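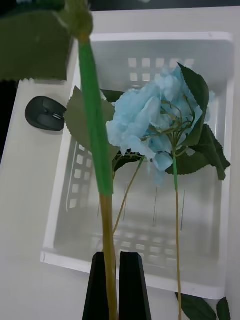 Hydrangea in the white basket, stem in the gripper. Open day, flower sorting table.

RERNBRIDGE OPEN DAY GROUP
Minutes of the June meeting, main room, Tindovside
Start 7 pm. Quorum ok. Apologies as per sign-in sheet.

1. Last minutes
Agreed. One fix - item 4 should say "extension leads" not "extension ladders". Matters arising: the blue door still sticks, key is at the front desk now.

2. Open day, overall
Friday before last. Door count was 2,653 for the whole building, all floors, best yet. Cafe sold out of soup by lunchtime. Upstairs quiet until the sign got moved to the foot of the stairs, then busy. Suggest sign goes there from the start next year. Agreed.
Parking was bad again. Overflow lot not marked from the road side, people turned round in the school entrance. School has emailed. Reply to go this week, polite one.

3. Robot flower demo (Trallo table)
Longest item, sorry.
The Trallo crew ran two arms at one table, artificial flowers, roses and hydrangeas. Idea was simple - pick up a flower, put it in the right container, do it again with the flowers laid out differently. Three demo slots were planned, 7 were run in the end as people kept asking. Crew ok with that but would like to be asked first next time. Fair.

Points raised:
- Visitors liked the two arms going together much more than one at a time. Kids especially. If we have to choose, run both and run fewer slots.
- Leaves. Leaf sprigs loose on the table got a lot of questions, people thought something had broken. Crew says they are part of the layout. Needs a line on the card.
- A few people asked why not real flowers. Answer given on the day was that real ones bruise and you can't lay out the same flower twice. Put that on the card too.
- Standing room on the far side of the table is tight. See item 5.

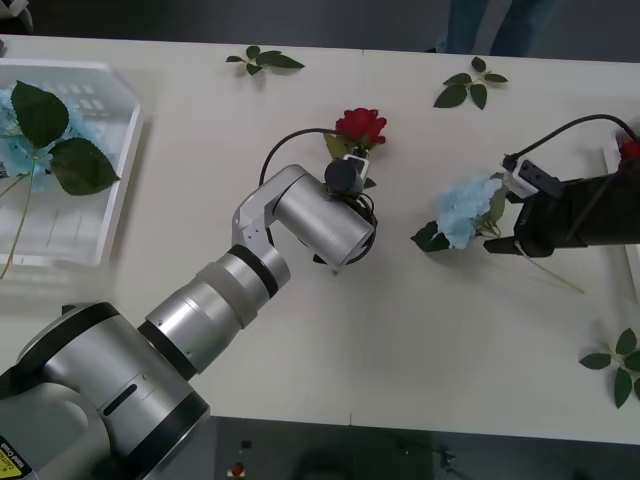
Both arms working, red rose on the silver one, blue hydrangea on the black one.

Discussion on speed. Some felt it was slow and said so, others said slow was good, you could see what it was going to do and talk over it. Crew can speed it up a little but prefer not to with public close by. Left as is.

Mösli (the running software, spelled wrong on our poster - we put Mosley) had one restart in the afternoon. Took long enough that the crowd drifted off to the cafe. Crew asks for a second screen facing the public, so people can see it's restarting and not finished for the day. We have a spare in the upstairs closet, no stand. Stand to be found.

Talk given alongside the demo went well. Script ran over, should be half the length. Most questions were on jobs and on cost. Presenter did not have a cost answer and should have one, even if its "ask Trallo". Trallo to send a short paragraph we can read out.

Drop rate - someone asked for numbers. Crew did not log it on the day. They will next time if we want it. We do want it, but only for our own report, not for the wall.

4. Flowers and containers
Crew provided the arms, we provided most of the flowers. Bought as one lot and there are more than we need. Roses are the better ones, the heads stay on. Hydrangea heads are big and cover whatever is under them, so leave more space round each one at setup. Also the long stems hang out over the rim if the flower isn't put in straight.

Clear containers vs the white basket - the clear ones show more to people standing back, you see the stems. 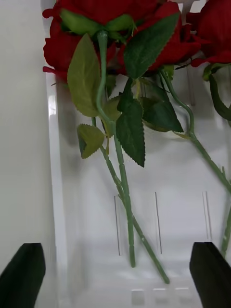 But they mark easily and two came back with scratches. Store them in the padded crate, not stacked. White basket is fine for anything, keep it. Agreed to buy two more clear ones if the budget allows, same size as the present ones so the crew don't have to set up again from scratch.

Labels for the containers were discussed at length. Final: ROSES and HYDRANGEAS, large letters, on the side facing the public. No pictures.

Flowers go in the long box on the top shelf, stems all one way. Box to be labelled OPEN DAY DO NOT USE, as some were borrowed for the window display last year and not all came back.

5. Layout and safety
Walkthrough of the table position. White table was pushed up too near the walkway and people ended up standing right behind it. Rope line wanted on that side, an arm's length and a half from the table edge (our arm, not theirs). Rope and posts are in the basement.

Stop button was reachable and shown to both presenters before doors opened. Good. Do same again, and write it on the setup sheet so it isn't left to memory.

Cables - taped on the floor at the start, tape lifted by mid afternoon by the cafe door. Use the rubber cover strips instead. Small bits dropped on the floor near the table should get picked up between slots, add to the presenters checklist.

Lighting is fine. Blinds down on the window side, crew says glare on the clear plastic is a nuisance. 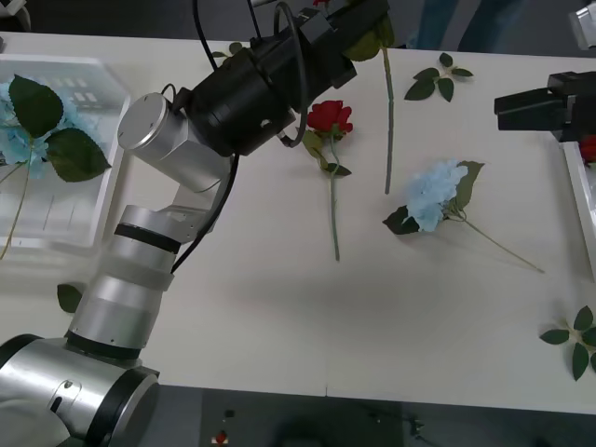 Table partway through a layout: rose, hydrangeas and leaf sprigs out.

Setup photos to be printed and kept with the sheet, so whoever sets up next can see how far apart things go.

6. Money
Grant for the day was 500, all spent. Flowers, containers, card printing, tape. Receipts in, one missing (printing), duplicate asked for. Donations jar not counted yet. No decision on new containers until it is.

7. Next visit
Trallo offered to come back in the fall for a school session, mornings only. General yes. Wants a smaller group, and seats, and no cafe running at the same time. To check: room free, elevator working (arms come up in crates, stairs not possible), who opens up early.
Also offered us a return visit to their workshop. Show of hands, most would go. Minibus to be priced.

8. Actions
- Reply to school re parking
- Card text: leaves, why artificial, Mösli spelled right
- Cost paragraph from Trallo
- Stand for second screen
- Rope posts up from basement, check all there
- Setup sheet and presenters checklist, new versions
- Count the jar
- Minibus price
- Chase printing receipt

9. AOB
Lost property: one umbrella, one childs glove, a lunch box. At front desk til end of month.
Heating in the main room comes on too early, reported again.
Thank you card to the crew went round for signing, please sign before it goes.

Closed 8.50 pm. Next meeting same room, date to be circulated.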